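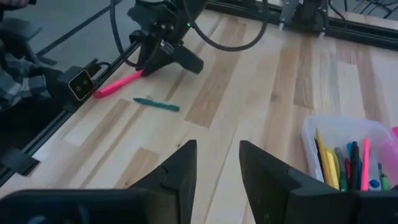
Bernadette Marchetti thinks I should have asked for the board minutes first and written the profile second, and after this morning I'm not going to argue with her.

2025-04-17, profile desk notes

Spent most of the day on the Jaunzems executive page, which I thought would be a quick one (ha). Povilas Lill is down as "Co-Founder" on their own site, "Founding Director" in the Horkik filing, and plain "Director" in the investor deck. Three titles, one guy! I've gone with the filing for now and put the other two in the source field so whoever picks this up next can see where they came from.

Then the dates. His bio has him leaving Clonuvby in August, but the Clonuvby annual report still lists him as an advisor at year end. Could be he dropped the full-time job and kept the advisory seat, people do that all the time, so I split it into two roles and left the end date on the second one blank. Please don't fill it in from the bio! I've emailed their press office and will chase on Monday.

Also found out why the feed keeps mangling Arūnas Kļaviņa. Our import strips the accents on the way in, so he had two records, one spelled right with 5 board seats and one spelled wrong with 3 of the same ones. Merged them by hand. Noura Abou Jaoude has the opposite problem, the import thinks Abou is a middle name and files her under J. Fixed hers too and put in a ticket for the rest.

Queue stands at 135 profiles, down from 200, which I'm pretty happy with. Carol Mottram wants the Flellville advisory board done before the others, so that's first thing tomorrow.

Oh, and "prior to that" is still in the bio template twice in a row. Can we please change one of them?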